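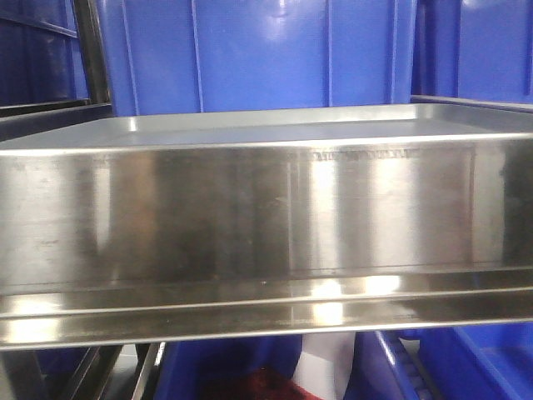

Kerubo Biwott starts at 7 with a cloth and a torch. Before the arm at Mrema's Femville workshop moves a centimetre, she wipes the camera at the wrist, runs a thumb along each gripper finger and tugs gently at the cables to see what gives.

I'd expected to be bored by maintenance. I was hooked in ten minutes! The arm spends its days picking up ordinary stuff, the kind you'd find in any kitchen or shed, and every item wears on the machine in its own way. Round containers are the hard ones, Biwott reckons. A finger that's drifted even slightly will squeeze a cylinder off centre, and then the lid tilts and the whole lift goes crooked.

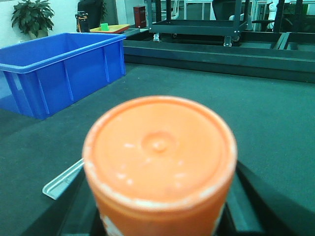
So she checks the grip on something round first, watching the wrist camera's view on her laptop while Abhishek Dwivedi nudges the closing force up and down. They log 6 lifts at each setting. The notebook is up to page 124, and there are colour-coded tabs for every finger they've ever swapped.

Shiny metal gets its own session in the afternoon – glare can throw the cameras badly, so Dwivedi fiddles with the exposure until he's happy. On my visit that took four goes and most of a packet of biscuits. Biwott was already back at the bench, hunting for a smaller hex key.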